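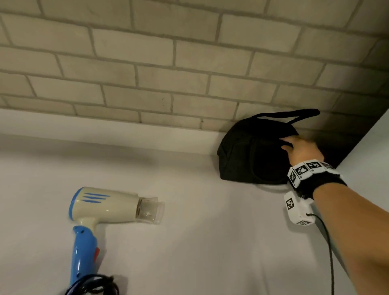 Chapter 2
Walls and How They Are Put Together

By Bohdan Tkachenko
April

Most people can tell a brick wall from a block wall or a stone wall without having to think about it. Fewer can say what keeps the wall standing, why the joints are where they are, or whether the bricks they see are carrying any load at all. This chapter covers those questions. It assumes you have read Chapter 1 and know the difference between compression and tension. If you have not, go back and read the first half of it, up to the exercise with the stack of books.

The chapter has four parts. The first deals with the unit, meaning the brick itself. The second deals with bond, the pattern in which units are laid. The third covers mortar and joints. The fourth is about walls that only look like masonry, and it is short. Stone is left for Chapter 3.

2.1 The Unit

A brick is a block of fired clay small enough to be lifted in one hand. That limit on size is old, and it has held in nearly every place where bricks are made. The mason holds the trowel in one hand and the brick in the other. A unit too heavy for one hand slows the work down, and the wall costs more.

The faces of a brick have names, and you will need them for the rest of the book. The long narrow face is the stretcher. The short end is the header. The large flat faces, top and bottom, are the beds. When a brick is laid flat with its long side showing, it is called a stretcher, and when it is turned so the end shows, it is called a header. The same word is used for the face and for the brick in that position. This confuses students for a week or so and then stops confusing them.

Bricks also vary. Clay shrinks as it dries and shrinks again in the kiln, and it does not shrink by the same amount every time. Bricks from the middle of a kiln may come out a different color from those near the walls. In the town of Cistlow, where the old works used three kinds of local clay, you can walk down one street and see the color change from house to house. Modern plants have better control over heat, and their bricks are more alike. Some buyers now pay extra for bricks that have been tumbled or pressed in uneven molds to bring the variation back.

2.2 Bond

Suppose you stack bricks in straight columns, each one directly above the last. The vertical joints line up from top to bottom. Push on the face of that wall and it can split along any one of those lines. Each column stands more or less alone and gets little help from the columns beside it.

Now shift every second row sideways by half a brick. Each brick rests on two below it, and a load placed on one brick spreads to two, then three, then four as it moves down. The vertical joints are broken at every row. This arrangement is called running bond, or stretcher bond, and it is the pattern most people draw when asked to draw a brick wall.

A single row of bricks with its mortar is a course. A single vertical layer, one brick thick, is a wythe. Running bond shows only stretchers, so it does nothing to tie one wythe to another. A wall two wythes thick, laid entirely in running bond, is really two thin walls standing close together. They have to be joined with metal ties, or by turning some bricks so that they reach across.

Those turned bricks are the reason for the other bonds. In English bond, a course of headers follows a course of stretchers, all the way up. In Flemish bond, headers and stretchers alternate within each course. Common bond uses several courses of stretchers and then one of headers, and it was popular with builders who wanted a solid wall without the expense of English or Flemish work. You will draw all three in the exercises.

The Menon warehouse, which we will come back to in Chapter 5, has common bond on the sides and Flemish bond on the front. The owner wanted the street side to look expensive. This was ordinary practice, and you can find the same thing on many commercial buildings of the period.

2.3 Mortar and Joints

Mortar is often described as glue. It does stick to brick, but its main job is to fill the gap between units that are not perfectly flat, so that the load passes evenly from one to the next. Two rough bricks laid dry touch at only a few high points, and those points may crack under weight.

A good mortar is weaker than the brick it joins. If the wall moves a little — and all walls move a little — the crack should form in the joint, where it can be raked out and filled. When the mortar is too strong, the brick cracks, and a cracked brick is hard to replace. Navickas Row is the case we use in class. It was repointed with a hard cement mix, and 25 years later the faces of the old soft bricks had begun to break away while the new joints stood out like ribs.

The shape of the joint matters too. A concave joint is pressed in with a rounded tool, which packs the mortar and sheds water well. A flush joint is level with the face. A raked joint is cut back to leave a shadow line, and rain can sit on the small shelf it makes, so it is better suited to sheltered walls and interiors.

2.4 Walls That Only Look Like Masonry

Many brick surfaces seen indoors are tile. The pieces are thin and are fixed to a wall that is already standing. They carry no load, and the gaps between them are filled with grout. The pattern is nearly always running bond, although there is no structural reason to stagger the pieces.

Outdoors, the usual arrangement is veneer: one wythe of real brick tied back to a frame of wood, steel or concrete. The brick supports its own weight and keeps off the weather. The frame does the rest. To tell veneer from solid masonry, look first for headers. A wall with none may well be veneer or a cavity wall, though the Stamon schoolhouse has half bricks set in as false headers, so the test is not final. Wall thickness at a window opening is a second clue.

Before You Go On

Find a brick wall near where you live or study. Sketch a section of it 40 inches wide, showing every joint. Label one course, one stretcher and, if there are any, one header. Note the shape of the joints. Bring the sketch to class on Friday. The answers to the short problems for this chapter begin on page 321.

Last updated: April

Contact the department | Copyright Bohdan Tkachenko | Back to top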